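Jacobus Shezi
Jun 16, 2021

ok so I'm finally dealing with the white cabinet. it moved with me from Pledley and I've been shoving stuff in it for 2 years

rule for today: if I forgot I owned it, it goes. 7 phone chargers so far!! I have one phone

people keep asking if I'm going to peel the stickers off the door before August (new lease, new place, same cabinet). no!! the cat stays. the headphones stay. I will fight you

Tarık Kozan told me to use a hair dryer on them and I have never felt so betrayed by a friend

also found a Grorkham receipt for $103 and I can't think of one thing I ever bought there. a lamp?? did I have a lamp

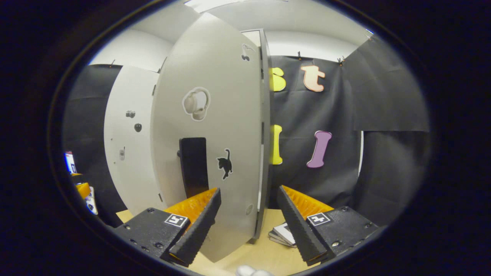 anyway the top shelf is going to be mugs and tea, and the bottom is for all the cables I'm too scared to throw out (you know the ones)

gave myself 90 minutes for this and I've used most of it reading old birthday cards. send snacks

Recent posts
Is a Yurt rug worth it for a tiny room
My Brument kettle, a love story
Moving boxes, free to a good home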